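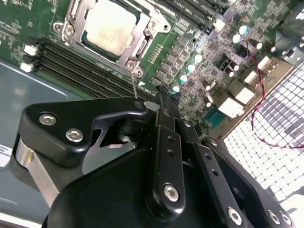

4 min read

I've been living with the Nestier gripper kit since the end of last June, so I figure I'm allowed opinions by now. It's the two-finger one with the linkage arms, and it sits on the end of the secondhand arm that takes up most of my half of the workshop I share with Keir MacAulay. Keir fixes old servers. I build things that are supposed to help him fix old servers. You can guess which of us gets more done in a day!

The job I bought it for is dull and specific. When Keir strips a board, there are a lot of little screws around the processor socket and a lot of things right next to them that you really don't want to hit (capacitors, memory latches, the tiny parts packed in between). I wanted the arm to bring a bit down onto a screw head, hold it square, and let go. That's the whole dream.

Price first, because everybody asks. I paid 260 for the kit from Lutisix, and then a bit more for a cable I'll get to in a minute. The next one up, the Zurberg, was 489 and I just couldn't do it. Duván Sánchez has the Zurberg at his place and let me play with it for an afternoon, and yes, it's smoother, and no, I wasn't 229 worth of jealous. Maybe half that.

Putting it together took me two evenings. The links go on with hex screws and the kit comes with a key that fits them properly, so full marks there. The booklet is another story. Step nine shows the finger bracket mirrored, and I built the whole left side backwards before I noticed that it wouldn't close. Kirstin Kerr had the same trouble with hers and wrote to the company, and they sent her a corrected page, so ask for that before you start.

What I like: it's stiff. I expected wobble out at the fingertips and there's hardly any, even with the arm stretched right out over a chassis. The matte finish on the bracket is great too, because the wrist camera hates shiny things and a server case gives it plenty of those already. A bright grille on one side of the picture will still throw the exposure off, but I can't blame the gripper for that. I clip a bit of cardboard over ours and get on with it.

What I don't like: the housing is huge. On the product page it looks tidy. On the wrist camera it fills up the bottom of the view, and with a bit in the fingers you're trying to line up on a screw by the socket frame with all that black housing in the way – it's like parallel parking a van. I ended up teaching the approach from a steeper angle than I wanted, which works fine for the screws on the open side and gets pretty tense over by the memory slots.

Then there's the cable. The one in the box is too short for my arm, so I swapped in a longer braided one, and now I've got slack to manage. If I don't tie it back it flops over onto the board. I've tried clips, velcro and a rubber band. The rubber band is winning.

Software is okay. It talks to my controller without any fuss, and the grip force setting goes low enough that I've stopped holding my breath. I did almost 30 practice runs on a dead board before Keir would let me near one he cared about, and I'd say do the same, whatever you buy. The calibration screen logs you out if you leave it alone for a few minutes, which drives me up the wall. I make coffee during calibration. That's when coffee happens!

Would I buy it again? For this kind of bench work, yeah, I think so. If your parts are bigger and farther apart you'll never notice the bulky housing, and you'll be thrilled. If you're working in tight corners all day, see if you can borrow one first, or look at the slimmer finger set from Cowie, which is meant to bolt straight on. I have a pair on order and I'll add a note when they've been on the arm for a while.

4 out of 5 from me. Keir says three, but he's still using a screwdriver.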